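Stollton two-arm kit, reviewed for drinks service

I wanted to know if a machine could take over the coffee corner at our office in Rezende. The Stollton is sold for chores like this, so I gave it a cup and a bottle of water – nothing harder.
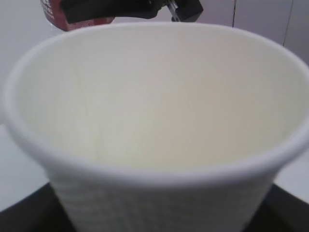
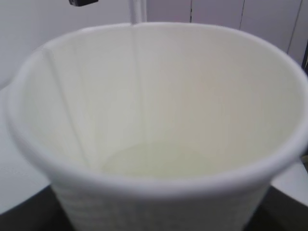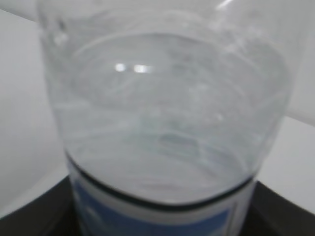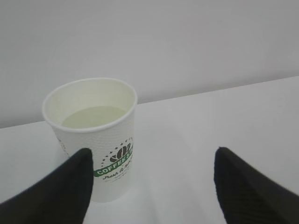
Paper cups and a water bottle, close up. Last picture: the cup with a drink in it and the fingers open.

Setup took 39 minutes. Paper cups are still the weak point, and I would not leave it alone with a full one. Gervásio Prado clears the same corner in less time by hand. Good for a workshop, too slow for an office. Two stars out of five.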